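Drumitz Two-Drawer Desktop Cabinet
Light wood, black bar handle on the upper drawer, slot pull on the lower

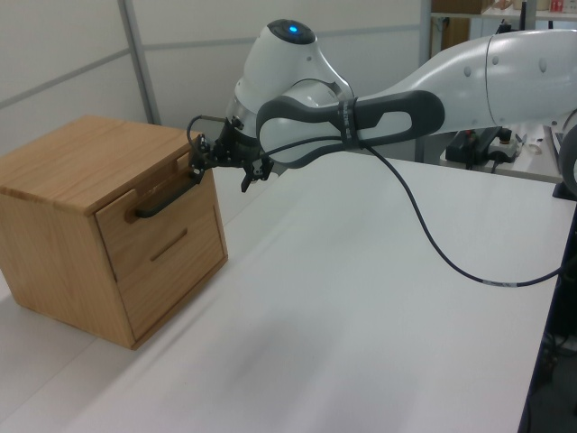

Overview

The Drumitz is a small cabinet meant to sit on top of a desk, counter or side table. It has two drawers, one above the other. The upper drawer is the shallower of the two and opens with a black bar handle. The lower drawer is taller and has no handle. It opens with a slot cut into the wood near the top edge of the front.

The top is flat, with the grain running lengthwise. The sides are plain. Sold by Astach as a single piece, fully assembled.

What fits where

The upper drawer is for flat and small things: pens, scissors, tape, stamps, charging cables, keys, receipts. There are no dividers inside. If you want small items kept apart, the Andeser tray set (sold separately) drops in without tools.

The lower drawer takes things that stand up or stack: notebooks lying flat in a pile, a hole punch, balls of yarn, boxes of tea, spare light bulbs. Full-size letter folders do not fit. Customers ask about this often, so please note it before ordering.

The top will hold a lamp, a small printer tray, a plant in a saucer or a stack of books. Put a mat under anything that sweats or drips. Water left standing will mark the finish.

Handle and slot

The bar handle is fastened with two screws from inside the drawer. It ships already fitted and can be swapped for any bar handle with the same hole spacing. Check the spacing with a ruler before you buy a replacement.

The slot on the lower drawer is part of the front and cannot be changed. It is wide enough for most adults to get their fingers into. If you have trouble gripping, open it with the flat of your fingers from above and pull toward you slowly. We do not recommend drilling the lower front to add a second handle. The wood behind the slot is thinner than it looks, and drilling voids the warranty.

Finish

Light honey color, clear coated. Wood varies, and the cabinet you receive may be a little lighter or darker than the one shown. Small differences in grain between the top and the drawer fronts are normal and are not treated as a fault.

The color deepens slowly in direct sun. If you keep a lamp base or a book in one spot for months, expect a paler patch under it. Moving things now and then evens this out.

In the box

Cabinet with both drawers in place
4 stick-on felt pads
2 spare handle screws
Care card

Setting up

1. Lift the cabinet out by the body. Do not lift it by the bar handle.
2. Remove the paper strip holding the drawers shut.
3. Turn the cabinet on its back on a towel and stick one felt pad at each corner of the base.
4. Stand it where you want it and leave enough space in front to pull the lower drawer all the way out.
5. Open and close each drawer a few times. They may feel stiff when new.

If a drawer stays stiff, rub a plain white candle along the bottom edges of the drawer sides and slide it in again. Do not use cooking oil or spray lubricant.

Care

Dust with a dry cloth. For fingerprints around the slot, use a cloth wrung out in warm water with a drop of dish soap, then dry right away. No bleach, no scouring pads, no furniture polish with silicone. Tighten the handle screws by hand if the handle starts to turn.

Drawer testing

The drawers on this model were opened and closed 3,000 times each in our workshop with a normal desk load. The upper handle needed tightening once, after 1,213 cycles, and we changed to a longer screw as a result. Cabinets shipped since January have the new screw. If yours is older and the handle works loose, write to us and we will mail you a pair.

Which one should I get?

The Drumitz is our smallest drawer cabinet. If you need somewhere to keep letter-size paper, look at the Choi, which has one wide drawer and a lower body. The Choi and the Drumitz use the same finish and can stand side by side, but they are different heights and do not stack.

Common questions

Can I put one on top of another?
We advise against it. There is nothing to hold the upper one in place, and it can slide when a drawer is pulled.

Do the drawers lock?
No. There is no lock version.

Do the drawers come all the way out?
Yes. Pull to the stop, lift the front slightly and keep pulling. Support the drawer from below with your other hand.

Can it go on the floor?
It can, but the slot will be awkward to reach, and the base is not sealed against mopping.

Returns and spare parts

Unused cabinets can be returned in the original box. Handles, screws and felt pads are kept in stock. Replacement drawers are made to order. Spare parts requests go to Rocío Henríquez at the Astach parts desk. Include your order number and say whether you need the upper or the lower drawer.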